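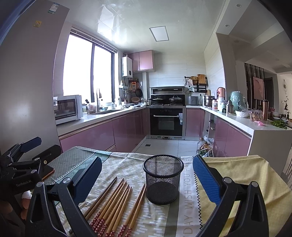 Moya table-clearing arm, by Stinirel

I get asked every week if a machine can clear and set a table yet, so let me tell you what Moya does before you put one in your cart.

Cups, mugs, pen holders, anything that stands up straight on its own: yes! It goes in from the side, closes its two padded fingers and puts the thing down where you asked. I'd leave it alone with those and go do something else.

Chopsticks are another story. It can pick up one if it's lying well apart from the others, but give it a fanned-out bundle and it will nudge them, grab three, drop two (and my mesh cup tipped over more than once when it tried to drop them in). The August update helped with that. It still doesn't like patterned tablecloths much, and a ruck in the cloth will stop it cold.

What it won't do: lids on hot pots, plastic bags, fresh herbs, or anything soft and floppy. Putting away groceries is years off if you ask me, and cooking I won't even get into.

What you get
Arm with table clamp
2 soft finger pads, plus 2 spares
Power cord
Printed setup guide

Clamps to tables up to 2 inches thick. Finger pads are good for 3000 grips, then swap them (it takes a minute, no tools). Don't clamp it to a glass top, please.

Choose the Wasa base if your table is long, or the Skarnatmont base if you need it to fold away. Both fit the same arm.

Orders placed by Tue 9 December ship from our own shelves. Returns are fine for 25 days, scuffed pads and all.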